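Week 6 Notes: Paper and How It Behaves

Introduction to Packaging Materials
Handout posted May 8, 2024

Last week we finished glass, so everyone should have the glass worksheet in by now. This week is paper, and I have been looking forward to it since the start of the term! Paper is cheap, it is everywhere, and it is far stranger than it looks. Bring a sheet of ordinary copy paper and a strip of newspaper to class, because we will be tearing both.

1. What paper is made of

Paper is a mat of plant fibers, mostly cellulose, that have been soaked in water, spread on a screen, and dried. The fibers stick to each other mainly through hydrogen bonds that form as the water leaves. No glue is needed for a basic sheet, although most commercial papers have starch or other additives mixed in.

Softwood trees such as pine and spruce give long fibers, commonly a few millimeters. Hardwoods such as birch and eucalyptus give shorter ones, often close to one millimeter. Long fibers make strong paper. Short fibers fill the gaps and make a smooth surface that takes ink well. A good printing paper is usually a blend of the two.

Every time paper is recycled, some fibers get shorter and stiffer and bond less well. Mills keep adding fresh pulp to the mix for this reason. Keep it in mind for the recycling unit.

2. Pulping

Mechanical pulping grinds the wood apart. You keep nearly all of the tree, including the lignin, the natural material that holds the fibers together in the trunk. Newsprint is the classic product. Lignin is also why an old newspaper goes yellow on a sunny windowsill (leave your strip on one for a week and compare it with a fresh piece, it is a lovely little experiment).

Chemical pulping cooks wood chips so that most of the lignin dissolves. The yield is lower, often near half the weight of the dry wood, but the fibers come out longer and more flexible.

The best known chemical method is the kraft process, which uses sodium hydroxide and sodium sulfide. "Kraft" is the German word for strength. Unbleached kraft pulp is brown because of the lignin left in it. Bleach it and you have the white pulp used in office paper, paper cups, and plenty of cartons.

3. Grain direction

This is my favorite part of the whole course. On a paper machine, wet pulp lands on a fast moving screen, and the fibers tend to line up with the direction of travel. We call that the machine direction, or MD. The direction across it is the cross direction, CD.

Take your copy paper and tear it from the short edge, then tear another piece from the long edge. One tear runs fairly straight and the other wanders all over the place. The straight one is following the grain!

Grain also affects:

Folding. A fold along the grain is clean. A fold across it can crack, especially in heavy board.

Stiffness. A strip cut along the grain holds itself up better than one cut across.

Swelling. Fibers take up water and get fatter far more than they get longer, so a damp sheet grows mostly in the cross direction.

That last one catches a lot of beginners. If you glue two sheets together with the grains at right angles, the result will often curl as the humidity changes.

4. Basis weight and thickness

Most of the world gives paper weight in grams per square meter, written g/m2 or gsm. The calculation is simple: weigh the piece in grams and divide by its area in square meters.

Worked problem. The Hultberg sample is a board cut to 2 square meters. It weighs 440 grams. Its basis weight is 440 divided by 2, or 220 gsm.

Now try one yourself. The Awwad sample weighs 684 grams and has an area of 3 square meters. You should get 228 gsm. Our lab scale read 226 when we tested a one square meter piece from the same roll, and that small gap is normal. Rolls vary a little from edge to edge, and paper gains and loses water with the air in the room.

Thickness is a separate number, called caliper. Two papers can share a basis weight and differ a lot in caliper, depending on how hard they were pressed. Please don't mix these up on the quiz!

5. Brown paper outside the box plant

Kraft goes into grocery bags, sack paper, wrapping, and the outer layers of corrugated board. It also turns up as void fill, masking paper for painters, sewing patterns, and table covering. Rolls are wide but rarely wide enough for a big table, so people overlap sheets, and the seams show. Tape sticks well to it, lines marked on it are easy to see, and the whole surface can be peeled off and replaced.

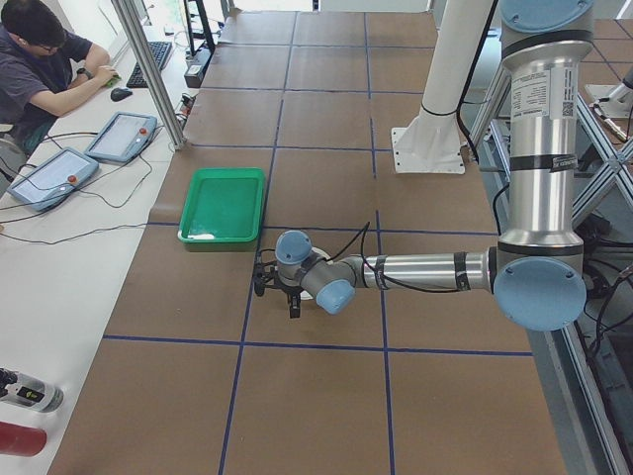
6. Paper and moisture

Paper is always trading water with the air. Labs condition their samples before testing, and a common standard calls for 23 degrees Celsius and 50 percent relative humidity. Skip that step and your results mean very little.

Moisture matters hugely for boxes. A corrugated box that stacks beautifully in a dry warehouse can lose a large share of its strength in a humid one. Wax, plastic film, and water-based coatings all slow the water down, and each makes recycling harder to some degree.

7. For next time

Read chapter 13 in the Plisura reader, skipping the part on inks. We come back to inks in July.

Finish both basis weight problems and show your units.

Collect three paper packages from home. Find the grain direction on each one and mark it with a pencil arrow. Cereal boxes are great for this, and so are egg cartons, which will give you trouble. Think about why before class.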